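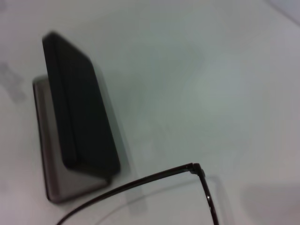

A remark left on the earlier version of this page held that a hard case is wasted on thin metal glasses, as the temples bend in the hand long before anything happens to them in a bag. The point is fair for daily use. Storage and mailing are a different matter, and they are the subject of this gallery.

Eyeglasses and hard-shell case, white tabletop. The case has a black lid over a gray lower shell, with the seam running lengthwise. The glasses have a thin dark metal frame.

Notes on fit and handling

Fold the temples before the glasses go in, left one first if the hinges are offset. Lenses face up. A cloth goes between the lenses and the lid — one layer only, or the lid will not seat.

The Loven catalog lists cases by inside length. Brarara lists them by outside length, so subtract roughly 3 mm per end before comparing. Width across the hinges matters more than lens height.

Hinge screws should be checked each November, along with the case hinge. Replacement screws are in drawer 76 at the Buenaventura shop, sold in packs of 30.

Page last revised June 27, 2004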